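Notes for the chores talk, Vimcombe library, upstairs room
December 8, 2023

Say hi, thank Maite for the projector and for the cookies. Ask who has a dishwasher. Ask who still rinses everything first (wait for the guilty laugh).

Then straight to the big question, because it's the one I get at every family dinner: can a machine clear my table yet? My cousin Recep asks it with his mouth full. So let's begin with a tray and three cubes. Leave these up for a good while and don't talk over them.
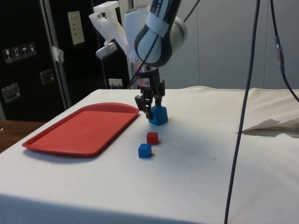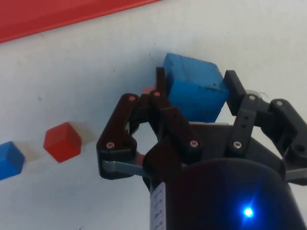 Three cubes, two of them blue and one red.

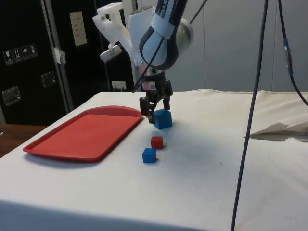
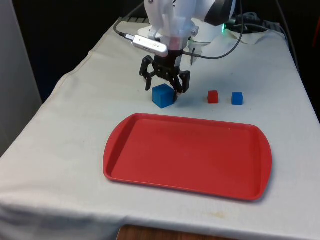
OK. My own answer to Recep is "a bit, on a good day, if you set the table for it first." I know that sounds stingy! I love this stuff, I've been reading about it since I was a kid building cranes out of clothespins. But I also clear a table every night, and the more I watch my own hands doing it the more amazed I am that anything else can do it at all.

Tell the spoon story here. I tried clearing up after dinner using only two fingers on one hand, like a pincher. Plates were hopeless. Mugs were fine as long as I went for the handle. The spoon took me forever, because it lies flat and there's nothing to get under, and in the end I slid it to the edge of the table and caught it. I never thought "slide it to the edge," my hand just did that. Have everybody try it with the pens on their chairs. (Yiğit is bringing 30 pens. Text him in the morning!)

Pause for pens. Let it get noisy.

Next bit, why blocks. People see blocks and think it's baby stuff. Well, babies work very hard at blocks. A block has flat sides, it doesn't squash, it doesn't spill, and it's the same from most directions, so if you can't do blocks you can forget about a wet lettuce. And then there's size. You open your fingers wider for the big one and you hardly know you did it. Somebody or something has to work that out, every time, for every object on the table.

Then the shop floor. I worked two summers at Mockus, packing drawer knobs, and I was good at it. 151 knobs to a carton, don't ask me why, the cartons came that way. Brayan Betancur ran the line and he'd tell you the packing was never the hard part. The hard part was the bin where all the knobs came in tangled up with the screws and bits of foam. Give a machine knobs in a neat row and it will beat me all day long. Give it the bin and I'd still put my money on Brayan. So when somebody from a factory tells you "oh, we automated that years ago," ask them what the parts looked like when they arrived. Somebody lined them up.

Home is the bin! That's really my whole point, say it slowly. My kitchen on a weeknight is the bin.

If there's time, do the arithmetic on the whiteboard. Say a machine puts away 1000 things and drops one. Sounds great. Now I counted what got picked up and put down in our kitchen in a week (yes, with a tally sheet on the fridge, my wife was very patient) and it came to 363. So that's a drop every three weeks, near enough. Fine if it's a sponge. Less fine if it's my grandmother's tea glass. Ask the room what they'd accept, hands up for one a week, one a month, one a year. At the Irska talk hardly anybody went lower than one a year and then we found out half of them break more than that themselves.

Chores I'd hand over tomorrow: sorting the recycling, matching lids to boxes, putting the blocks away at my nephew's house. Chores I'd wait on: knives, anything with gravy, fitted sheets. I can't do fitted sheets either.

Somebody will ask about price. I don't know the price. Say so and move on, last time I guessed and got an email from a man at Bundier with a spreadsheet attached.

Somebody will also ask about jobs, and that deserves a proper answer, so don't rush it. Brayan said he'd be happy never to bend over that bin again as long as he was still the one running the line. Read that out, he gave me permission.

Questions until they flick the lights. Next one is in March, same room, Maite has the sign-up sheet by the door. Chairs go back against the wall.

Ertuğrul Gezer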